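Re: [tour-ops] Qudah half-day: pickup point and return times for September
From: Didier Maillard
To: tour-ops list

Aurélien Aubert wrote on Friday:

> Three things before I load the September departures. The sheet still
> shows the ferry terminal at Drornetti as the pickup point for the
> private Qudah half-day. Two drivers told me they have been meeting
> guests at the upper car park instead. Which one is right?
>
> Second, the listing says "return by 2 p.m." and the voucher says
> "return from 2 p.m." Guests with a ship to catch are asking which one
> to believe, and I don't have an answer for them.
>
> Third, Tenuvis wants the cellar visit numbers by the evening before.
> We have been sending them the same morning and they have put up with
> it, but the new person at the desk there has started to push back.
>
> Also, can somebody confirm the walking distance in the old town? I
> have seen two figures.
>
> Aurélien

Aurélien, all,

Taking these in order.

Pickup. The upper car park is correct from September on. The ferry terminal forecourt is closed to private vehicles between 8 a.m. and noon when a ship is in, and the permit we held covered the old forecourt layout only. The drivers moved up the hill on their own and I should have changed the sheet then. The meeting place is the shelter on the harbor side of the upper car park, next to the ticket machine. Guests coming off a ship walk out of the main gate, turn left, and take the elevator or the ramp. Please put both in the voucher. The ramp is long and not everyone wants it with a stroller.

The car park has 100 spaces, and on a day with a 2,000-passenger ship they are gone by 9:15. Drivers should be parked by 8:45 for a 9:30 start. Waiting time before the tour is paid at the standby rate, so log it. 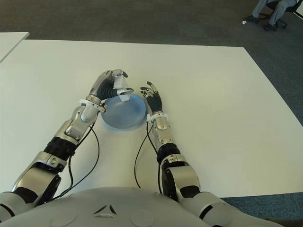 What happens if the ship docks late?

The driver waits up to 60 minutes past the booked start at no charge to the guest, and the tour is then shortened from the end. The viewpoint stop goes first, then the market. The cellar visit keeps its slot as long as the car leaves Drornetti by 10:30. After that, call Tenuvis and ask for the second slot before telling the guest anything. If the delay is more than an hour, the booking goes to the office and we offer a new time or a refund. Drivers don't make that offer themselves.

Return times. "Return by 2 p.m." is the one we sell and the one we have to keep. The voucher text came over from the full-day template, where the return is open. I have corrected the English voucher. The French and German ones still need doing, and whoever has edit rights in Flutisik please take care of them before the September dates go live. Flutisik does not copy a change in one language to the others, even when the sync box is checked. I have reported this twice.

For reference, the timing now reads:

9:30 leave upper car park, Drornetti
10:10 arrive Qudah, north gate
10:15 walk in the old town with guide
11:15 free time at the market
11:45 Tenuvis, cellar visit and tasting
12:50 leave Tenuvis
13:05 viewpoint, short stop
13:50 back at upper car park

The last leg is 45 minutes on paper minus the stop, and the road past the salt flats has temporary lights at two places. I drove it three times last week at that hour and needed 38 minutes at worst. That leaves very little, so the viewpoint stop is seven minutes and the guide should say so before people get out. If the car leaves Tenuvis after 13:00, skip the viewpoint and take the inland road.

Guests who have a ship leaving before 3 p.m. should not be sold this tour. The cutoff in the booking form was set to 2:30, which is too tight. I changed it to 3:00 this morning. Please check that the resellers picked it up, the feed normally takes a few hours.
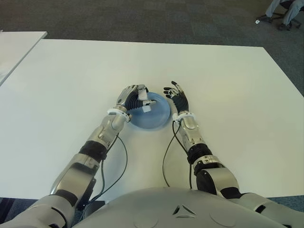

There is one existing booking that falls between the old cutoff and the new one. I will write to that party myself and offer the 8:30 start, which we can run if the guide agrees. The market stalls are not all open that early, but the rest of the program holds.

Cellar numbers. Tenuvis is within its rights here. The agreement says numbers by 6 p.m. the day before, with changes of up to two people accepted on the morning. We have been late with this all season. From now on the numbers go out with the driver sheet at 5 p.m. Send one message with the total, the language, and any children, who get grape juice and are counted separately. Do not send names. They have no use for them and I would like to keep guest data out of the mail.

The tasting is three wines and a plate of olives and almonds. Nut allergies go in the same message. The listing still mentions four wines in one paragraph near the end, left over from last year, so that has to come out.

Walking distance. The two figures are both real, they measure different things. The guided part in Qudah is 1.4 km. The figure of 2.1 km includes the walk from the north gate to the cellar. Use 2.1 in the listing and say the surface is cobbled with one stepped lane. The step-free way around adds 5 minutes and the guides know it, but they need to be told in advance, so please use the access field and not the free comment.
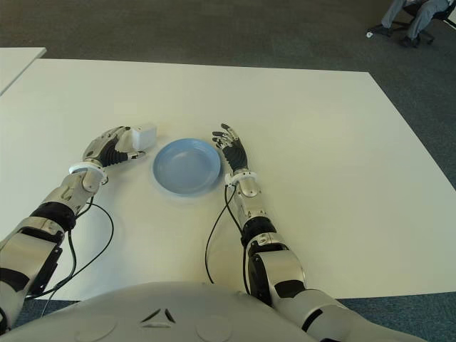

Can guests who don't want the tasting stay in town and be picked up afterward?

They can, if it was agreed at the start of the walk and the guide has a phone number for them. The pickup is at the north gate at 12:55, and the price is the same. One adult per party has to stay reachable. If they are not at the gate by 13:00 the driver calls once, waits until 13:10, and then calls the office. The public bus, line 558, goes from the same gate back to Drornetti and can be given as a fallback, but it takes nearly an hour and does not stop at the upper car park. It ends at the ferry terminal.

Still open on my side: the parking permit for Qudah, which runs out at the end of the month, and the luggage question for guests going straight on to the airport. For the time being, two medium suitcases per car and nothing left in view during the cellar visit.

Aurélien, you can load the September departures once the French and German vouchers are fixed. Please leave the 8:30 start unlisted for now.

Didier Maillard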